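Filed under: Test Bench > Grippers & Cameras
4 comments | 6 shares

Pre-trial checklist, simulated gripper comparison (Homovard arm, Curkari controller)
Checked by Riet Van Wijk. Second check: Kuo-hua Kuo.

1. Joint limits loaded from the current file. PASS.
Comment: Passed on the second load. The first one used last month's limits and gave no warning. I don't trust the green light on this page.

2. Emergency stop halts both arms. PASS.
Comment: Both stopped. The Curkari sheet says "instant." I would like to see a number.

3. Fingers open fully before approach. PASS.

4. Room view and wrist view both live. PASS, with doubts.
Comment: The room view is tilted so far that I can't judge clearance to the dresser on the left. The wrist view is better, with the pen tip just right of the right finger.

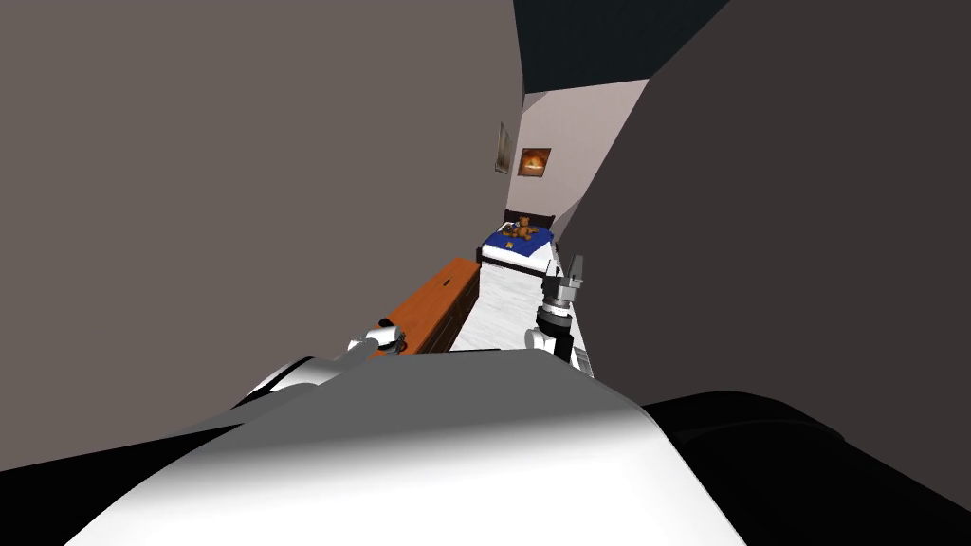
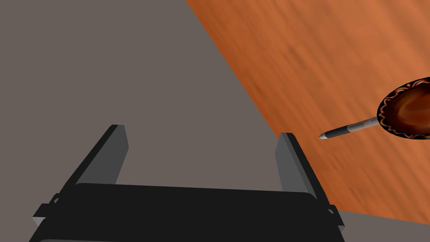 5. Grip force capped. FAIL.
Comment: The cap is set in the controller and again in the gripper driver, and the two values don't match. Jozef says the lower one always wins. Show me where that is written down.

6. Contact model suits thin objects. NOT CHECKED.
Comment: Bakker ran 3,000 grasps on blocks and calls the model proven. Blocks are easy. Repeat with thin, round items before anyone quotes a success rate.

7. Same start pose for every gripper. FAIL.
Comment: Start pose is saved per gripper, so the comparison is already tilted toward whichever one was tuned last. Fix before Tuesday.

8. Logs record dropped camera updates. PASS.

Result: hold. Items 5 and 7 go back to Jozef Aerts. Item 6 stays open until Ilse has picked the test objects.

Kuo-hua: Agree on 5. On 7 I'd accept separate poses if the distance to the object is the same.
Riet: Then measure it and put it in the log.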